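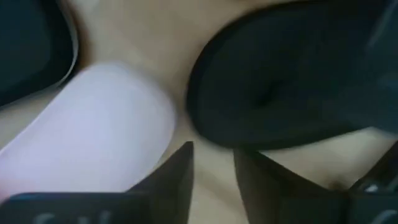 KaneroTub wrote:
Entryway footwear, storage method. I've been sorting sandals and slides for a household of four and want a second opinion on bins versus racks. Current practice is to spread everything on a flat tan surface, pair it up, then load the bin. Pale colours are the problem at the pairing stage. A light lavender piece like the one lying there shows every scuff once it has spent a week under black soles, and I'd like to stop that before the summer stuff comes out again in November.

Negash_87 wrote:
What are the soles made of? EVA foam and black rubber behave differently. Some black rubbers will stain a pale plastic on long contact and you won't wash it out. EVA mostly just transfers dirt.

KaneroTub wrote:
Mixed. The black ones are foam with a woven strap. No idea about the slides, no material mark that I can find.

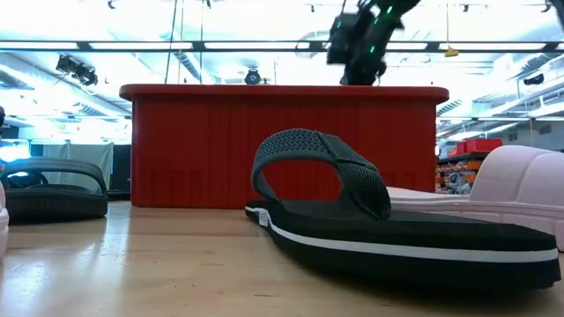
Black pair and pink slide on the table, red bin behind.

borkberg wrote:
Wrong container. A deep bin means the bottom layer carries the load, and a thick padded strap will take a set if it's left flattened for a season. Get a rack. Mine is a Plakano two-tier, mounted beside the door, and everything sits sole down with air under it.

Negash_87 wrote:
Disagree on the rack. Flip-flops slide off sloped tiers and the narrow ones drop through the gaps. A ribbed bin is fine if you pack it properly:

Brush the soles and wipe with mild detergent.
Dry for 24 hours in shade. Woven straps hold moisture longer than foam.
Put each pair sole to sole, heel to toe.
Dark pairs at the bottom, pale pairs on top in a cotton bag.

borkberg wrote:
Sole to sole puts the grit on one pair's tread straight into the other. And dark at the bottom does nothing for the strap problem, it just moves it to the black pair.

Negash_87 wrote:
Same pair, same grit, and you've already brushed it. Straps face outward and the load goes through the soles if you stand them on edge. I've stored mine on edge for 2 years with no creasing.

KaneroTub wrote:
On edge could work, the black soles are thick enough to stand up. The thin white stripe along the side marks easily though, so I'd want card between pairs.

plakano244 wrote:
Use plain card, no print. Newsprint comes off on white trim. Also cut off any small tag at the heel before packing – they catch on woven straps.

borkberg wrote:
Still say rack. The bin is acceptable for off-season only. For daily use you'll be digging through it every morning.

KaneroTub wrote:
Off-season only, agreed. Bin for winter, on edge, card between. Will price a rack for the daily pairs.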